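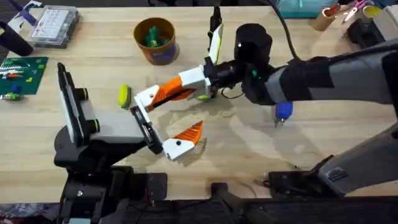 Zunel Activity Table, Light Wood

Print this page | E-mail this page

The Zunel is a flat, open table for small things: toys, blocks, game pieces, craft supplies. The top is light wood with a clear matte finish. It has no raised lip and no cutouts, so a storage box can sit in a corner and slide off the side when you want to put it away.

We sell the table without accessories. Most customers already have a cup or two for the little pieces and a lidded box for everything else. If you need a box, the Grallside range is on our storage page. The clear lids let you check the contents without opening them.

Price: $119
Length: 48 inches
Width: 30 inches
Weight: 83 pounds, boxed
Item number: 400

The legs bolt on from underneath. Assembly takes about 2 hours for one person, less with help. Tighten the bolts by hand first, turn the table over, then finish with the wrench in the bag. Check them again after a week of use.

Wipe the top with a damp cloth and dry it. Do not leave wet sponges or paint water standing on it. Crayon comes off with a little dish soap. Deep scratches can be sanded lightly along the grain and sealed again with any clear water-based finish.

Replacement legs and bolt sets can be ordered separately. Please give the item number when you write. The darker top was dropped last November and we have no more of them.

Shipping is by ground carrier to the front door. Returns are accepted unassembled, in the original box.

Print this page | E-mail this page

Comments

Wiebke Lammers
We use ours for sorting the kids' toys on weekends. Good height for standing adults, too high for my four-year-old without a stool. The top has held up fine.

Horacio Gaete
One bolt was missing from my bag. I wrote on a Monday and had a new set that week. Is there a shorter leg?

Hauke Fröhlich
Horacio, I asked the same thing and they said no. I cut mine down with a handsaw and put felt on the ends.

Kerstin Weidemann
Heavier than I expected. Have somebody help you carry it in.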